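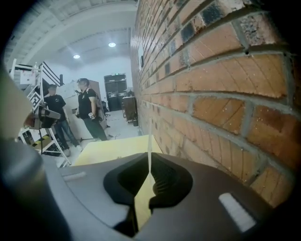

**Gridilgate hand-held gripper, Sisitz kit**

The Gridilgate is a hand-operated gripper with a camera fixed to its body. It records manipulation tasks without a robot arm: the operator carries the tool, works the fingers, and the camera keeps the finger area and the room ahead in view. Recordings are then used to train a policy for a robot fitted with the matching end effector.

The housing is matte dark gray. A V-shaped notch at the center gives the camera a line of sight to the finger strip, which is thin, white and translucent. The wide lens darkens toward the corners and bends straight lines such as ceiling beams. Calibrate before using the footage for measurement.

## What the kit contains

- 2 hand-held grippers, left and right
- 2 spare finger strips
- 32 printed fiducial markers, black and white, square
- Charging cable and hard case
- Rocha desktop software, single-seat license

## Setting up the room

Fix at least one marker to something that does not move. A metal rack is suitable, and the marker may be tilted as long as its whole pattern stays visible from the work area. Tables are a poor choice – they get bumped.

Brick walls and shelving give the tracker plenty of texture. Large blank panels give it very little. People may stand in the background during a session, but they should stay a few steps back from the work surface. Route loose cables away from the operator's path.

## Recording

1. Switch on the gripper and wait for the status tone.
2. Sweep the room slowly, including every marker.
3. Start the take in Rocha and carry out the task at normal speed.
4. Close the fingers fully once at the end of each take.

A full charge gives almost 23 takes at the default length. Takes are stored on the gripper until copied over.

## Compatibility

The finger mount fits the Cloltanside wrist adapter directly. Other wrists need the flange plate, sold separately. Rocha exports video and pose data as separate files with shared timestamps.

## Availability

Orders placed now ship in September. Finger strips are a wear item and are not covered by the warranty.

Page revised August 26, 2019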